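Tikstead Community Help
Home > Kitchen and Groceries > Bags and Carrying

Do paper bags with twisted handles really hold up for groceries?

Posted by Noemi Mahmoud, 8 Mar 2022

My store dropped plastic in February and now it's paper bags with those twisted paper handles. The sign by the register says they are "just as strong." I have my doubts. I've had two let go on me already, one in the parking lot and one on the stairs, and both times it was the handle glue that gave, with the paper still fine. I walk 7 blocks home and mostly buy fruit, vegetables and a few cans. My sister says I'm packing them wrong. Is there a right way to pack a paper bag, or is that just something stores tell you so it's your fault? And is it worth keeping the used ones?

Ademir Lopes

Your sister is half right. I bagged groceries for years and I still don't buy "just as strong." The handles are a strip of twisted paper glued to a patch, and the patch is the part that lets go. Flat, heavy things go on the bottom, and round things go on top of them. Most people do it the other way around and then two apples are pushing out one side the whole way home.

The small bags do better than the big ones, mainly because you can't overload them. A few pieces of fruit in a small one and I'd carry it by the handles without thinking about it.

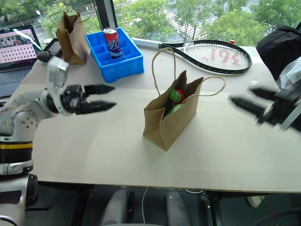 Cans are another story. One soda can in with the fruit is no problem. Once you get to six or eight I hold the bag from underneath and ignore the handles. Somebody will tell you to double bag, and that does help the bottom, but you're still hanging the whole load from glue unless you grab all four handles together.

Damp is what finishes them. Don't put anything from the misted vegetable shelf straight into the paper, shake it off first or wrap it. I've seen claims that some bags are "moisture resistant." I'd want to see one after a bag of wet lettuce.

Lahcen Salem

never had one break. you are buying too much at once

Karim Benjelloun

I can't agree with Lahcen, I've had plenty break, and I shop for one.

On keeping them: yes, but be picky. Once a bag is crumpled all over, it has creases everywhere and I wouldn't trust it with a jar. Those go under the sink for onion skins and peelings. The ones that are still crisp I fold flat along the original creases and use again for bread or light stuff. I was up to 41 of them at one point and my wife made me stop.

For a 7 block walk I'd get a cloth bag and be done. I have a Lesavik one, nothing special, ugly green, and the straps are sewn on. It says on the tag it's good for 200 trips. I don't know who counted, but I've had it almost two years and the stitching hasn't moved.

Noemi Mahmoud

Thanks. I do put the cans on top, so I guess I owe my sister an apology. Still not believing the sign.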